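Ayudante de montaje y recogida de mesas (media jornada)

Referencia: Bovo 13
Lugar de trabajo: sala Dundach, entrada por el patio
Plazas: 10
Incorporación: inmediata

Zavala busca personas para vestir, montar y recoger las mesas de la sala Dundach. El trabajo se hace de pie y casi todo con las manos: se extienden manteles, se colocan platos y cestas, se ponen las flores y, al terminar, se deja la mesa como estaba. No se sirve comida ni se atiende barra.

No hace falta experiencia previa en hostelería. Durante los primeros turnos se trabaja junto a una persona del equipo, normalmente Uriel Hinojosa o Cor Groen, que explican dónde va cada cosa y corrigen sobre la marcha.

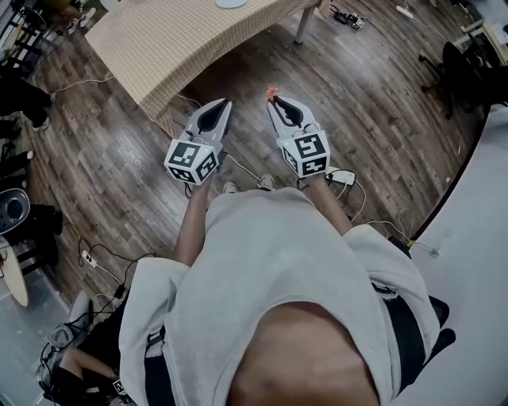 Mesa con mantel de cuadros y plato claro.

Tareas del puesto

Extender el mantel y repartir la caída. Con los manteles de cuadros se nota enseguida si la tela ha quedado torcida, así que se pide mirar la línea del borde antes de poner nada encima.
Colocar platos según la hoja de montaje del día.
Preparar los jarrones y cambiar el agua cuando toque.
Recoger restos pequeños de la mesa y del suelo.
Separar la mantelería manchada y dejar anotado en la hoja si hay alguna pieza rota o desportillada.
Guardar la vajilla en su estante. El inventario de la sala es de 3321 piezas y se revisa en julio, por lo que conviene que cada una vuelva a su sitio.

El orden de montaje es siempre el mismo: mantel, piezas altas, cestas, platos. Para recoger se hace al revés, y el mantel se dobla entre dos personas – en mesas largas una sola lo arrastra por el suelo.

Horario y pago

Turnos de cuatro horas, de mañana o de tarde, con una pausa. Se trabajan cinco turnos por semana. El cuadrante se publica con una semana de antelación y los cambios se acuerdan directamente con Yatziri Magaña. La hora se paga a 13 euros brutos. La formación inicial dura dos turnos y se paga igual que el resto.

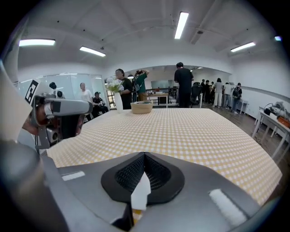

Zavala – Equipo de Sala y Mantelería

Qué pedimos

Ser mayor de edad y tener permiso de trabajo en vigor.
Poder estar de pie todo el turno y levantar cajas de vajilla con ayuda de carro.
Calzado cerrado y cómodo, con suela que no resbale. La ropa es libre, mejor si las mangas se pueden subir.
Entender instrucciones sencillas en español. En la sala también se oye inglés y francés, pero no son requisito.
Puntualidad. Si falta una persona, el montaje empieza tarde para todo el grupo.

Se valorará haber trabajado en comedores, floristería o lavandería, aunque no cuenta más que la disponibilidad.

Cómo es el espacio

La sala es amplia y clara, con paredes blancas y luz fluorescente en el techo. Suele haber varias personas trabajando a la vez, así que hay que acostumbrarse a pasar con cuidado entre ellas cuando se lleva algo en las manos. Las flores y las cestas van sobre la mesa, hacia la parte del fondo, para que el lado de trabajo quede despejado. Las mochilas y los abrigos pueden dejarse en las taquillas del pasillo. Cada taquilla tiene llave y se devuelve al acabar el turno.

Candidaturas

Para presentarse hay que entregar un currículum de una página y una nota breve con los turnos disponibles. Pueden dejarse en recepción, en sobre cerrado a la atención de Nadhirah Pangaribuan, o en la oficina de Zavala en Skirimthorpe. Indíquese la referencia en el sobre.

El plazo termina el 11 de agosto de 2022 a las dos de la tarde. Las entrevistas duran roughly un cuarto de hora e incluyen una prueba práctica: poner un mantel y montar una mesa a partir de la hoja. Las hará Thierry Brunet.

Quienes no obtengan plaza pueden pedir que su candidatura pase a la lista de sustituciones. Basta con escribirlo en la nota.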